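What the robot demonstration showed, and what it left out
A visit to the Merkstead open day, for readers who like to check things

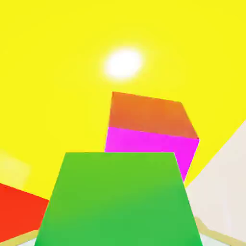 Can a robot learn a job by practising on a computer?
It can learn part of a job that way, but the real world nearly always has some surprises left over, so people still have to test it on real things.

That was the main question at the open day in Merkstead on 24 May 2019. A small firm called Skorneck had opened its workshop to families, and the poster outside promised "robots that teach themselves". I have read a lot of posters like that. I went in to find out how much of it was true.

First, what is a simulation?
A simulation is a pretend world inside a computer. If you have played a driving game, you have used one. The car on the screen has no engine and no tyres. The computer just works out where the car ought to be, then draws it, then works it out again, many times a second.

People who build robots use pretend worlds too. Theirs are often very plain. In the one drawn at the start of this page, there is a cube with an orange face and a bright pink face, a big green block in front of it, and a great deal of yellow. There are no scratches or crumbs on anything. Keep that in mind, as it matters later.

Why practise in a pretend world?
Viorica Tudose, an engineer at Skorneck, gave three answers to the children in the front row. A pretend robot can't break. It can't pinch your fingers. And it can practise very quickly, as the computer doesn't have to wait for a real arm to swing round.

I think those are good reasons. A real robot arm costs a lot of money, and a beginner robot makes the kind of mistakes that bend metal. If it is going to drop something 100 times, it may as well drop something that isn't there.

What "learning" means here
The word "learn" makes it sound as if the robot sits down with a book. It doesn't. The computer tries a movement, and a program gives that movement a score. A good score makes the computer more likely to try something similar next time. A bad score makes it less likely. This goes on for a very long time.

A person has to decide what counts as a good score. A person also builds the pretend world and picks the task. So when the poster says the robot teaches itself, I would cross that out and write "the robot practises by itself, after people have set everything up". It doesn't fit on a poster so well, I admit.

The demonstration
The robot was called Dinu. It is an arm with a gripper on the end, bolted to a table, and its job was to pick up a block and put it in a tray. It had done all its practice in a simulation that the firm calls Romon.

Dinu had 10 turns. It put the block in the tray 8 times and missed it 2 times. The crowd clapped for every one, even the misses. I wrote the score down, and I would like to see more people do that at demonstrations. If you only remember the exciting bits, you may go home thinking the robot never fails.

Then a girl near the front asked if Dinu could pick up her pencil case instead. This was the best question of the day. The answer was no. Dinu had only ever practised with blocks, and a floppy bag with a zip was something it knew nothing about. You could pick up that pencil case without thinking, and so could your little brother.

Why pretend practice isn't enough
Think again about those clean shapes and flat colours. A real block may have a worn corner. A real table may wobble. The sun comes out and the colours look different to the robot's camera. A real gripper can slip, and the pretend one may not slip in quite the same way.

Engineers call this the "reality gap". It means the difference between the pretend world and the one you live in. One way to make it smaller is to change the pretend world again and again, with new colours, new lights and blocks in odd places, so that the robot doesn't get used to just one. Does that work? It often helps. It doesn't close the gap completely, and Satish Pandey, who was looking after the controls, said so when I asked him. I liked him for that. He told me Skorneck has wanted to try soft objects since January and hasn't managed it yet.

Questions to take with you
If you go to a robot open day, here are some things worth asking.

How many times did you try this before we came?
What happens if I move the block?
Who chose the task?
Is anyone steering it?
What can't it do?

I asked the one about steering. Satish showed me that his hands were off the controls while Dinu moved, though he kept a big red stop button close by. He also set the block down in nearly the same place each time. I asked him to put it at the far end of the table, and he said Dinu couldn't reach that far — fair enough, but the poster didn't mention it.

Words to know
Simulation: a pretend world worked out by a computer.
Gripper: the part of a robot arm that holds things.
Reality gap: the difference between a simulation and real life.
Demonstration: a show of how something works, usually run by the people who made it.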